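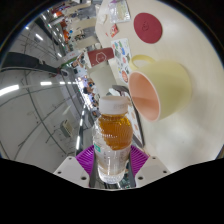 2 October 2023

Notes from the bottle demos, writing these up while I still remember which takes were good and which ones I only thought were good.

Task for this block is the one Kjell wrote on the board: grip the bottle, lift it, carry it over the table, put it down standing. All done by hand with the gripper tool, no remote control this time (the remote setup is still with the people at Carnville and I'm not holding my breath!). I did two sets of 30, so 60 takes, and I'm keeping all but 6 of them. Two of those I talked to somebody halfway through and my hand stopped for ages, three were grips way too high up near the cap, and one I just forgot to open the fingers all the way before coming in and shoved the bottle instead. They're marked bad in the log, please don't delete them, I want them for the slip stuff later.

Things I learned about gripping a drink bottle, in no order:

Low is better. With the pads down on the lower half the thing hardly turns at all when you lift. Go high and it swings like a bell, and then you spend the next few seconds fixing it with your wrist, and the policy will learn the fixing. We saw exactly that with the Pedemitz cups and I'd like not to go through it again.

Don't squeeze like you mean it. These bottles are thin and they give. I kept squeezing harder on the lift out of pure nerves, and when I played the takes back in Zirkari the finger width was drifting all through the carry. Kjell's trick is to close, count one beat, then lift, and keep the trigger finger dead still after that. It feels silly but the width curve comes out nice and flat, so from the second set on I did it his way.

Slow down before the table. I come in too fast on the put-down, always have. Try to let the bottom of the bottle find the table before you open up.
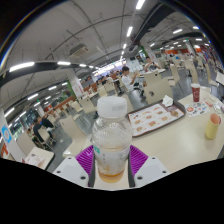
Fill level is the other thing. I'd like to treat a bottle with plenty of tea in it and a nearly empty one as two separate conditions, with their own tags, because they really don't handle the same. The light one tips if you brush it with a pad on the way in, and it wants to come along with one of the fingers when you let go. Fix for the second part is to open both sides evenly and go straight back, no twist. I was twisting. I think everybody twists, it's just how your wrist likes to leave.

Also the camera sees right through clear plastic, so whatever is behind the bottle ends up inside the bottle as far as the model is concerned. Trays, paper, cups, chairs, people eating, all of it. I'm fine with that as long as it varies. What I don't want is every take shot from the same seat facing the same wall, so please move around between takes, turn the approach, come in from the other side of the table. Leave the clutter where it is unless you're going to knock it over.

Tracking held up better than I feared with all those ceiling lights. It dropped once, take 313 in the running count, when I swung around too quickly – visible as a jump in the path, easy to spot. I cut it there and redid it.

To do:
Ask Vanhove if the softer pads are coming before November or after.
Add the fill tag to the log sheet (full / part / nearly empty, keep it dumb).
Kjell to replay the second set and tell me if my put-downs are still too fast. He will say yes.
Write down the start pose properly, right now it's only in my head and his, and I suspect they're different.

Next block is the same task with the bottle starting on its side. Tried it a couple of times at the end without recording and my wrist was not happy, so we may have to regrip partway through. Kjell Skjelbred thinks one grip is enough if you come in with the tool rolled over. He's welcome to go first.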